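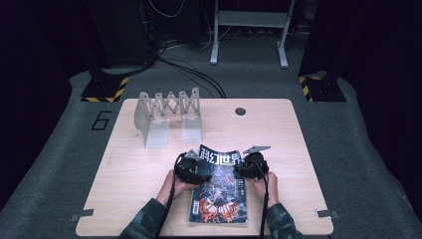
*The magazine on the table, Saturday.*

**Saturday, 4:20 pm — fan genre tags, second pass**

Hivton finally ran end to end on the full Plarstead export! 1796 tracks in, 871 left after throwing out duplicates and anything with no listener tags at all. I expected to lose a lot, but half is a surprise. Most of the duplicates are sped-up and slowed-down uploads of the same song, so we need to decide whether those count as separate tracks. My vote is yes. People who make Rakley playlists treat the sped-up ones as their own thing and tag them differently.

The good part: "rakleycore" comes out as a real cluster. It started as a joke tag on fan playlists for the Rakley streams and I figured it would smear into bedroom pop and vanish. It holds together at every setting I tried — same acoustic stuff, same handful of sea shanty covers, plus a clump of game soundtrack pieces I'd never have put with them. Really fun to scroll through.

Less good: the Ketilsson tags are a mess. Three spellings, and one of them is also the name of a metal subgenre. Merged two by hand, left the third alone. Don't rerun the merge script on the raw file, it eats the accents.
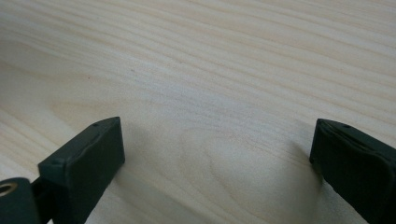 Does a track need the fan tag from more than one listener to count?

At least two separate accounts, and repeat tags from the same account are ignored.

Raised the cutoff to three for a quick check and the cluster shrank but kept its shape. Leaving it at two for now.

To do:

- split sped-up versions into their own column
- look at tag dates, see if the big jump in July lines up with the stream finale
- fix accents in merge script
- ask the Plarstead forum if they mind us quoting playlist titles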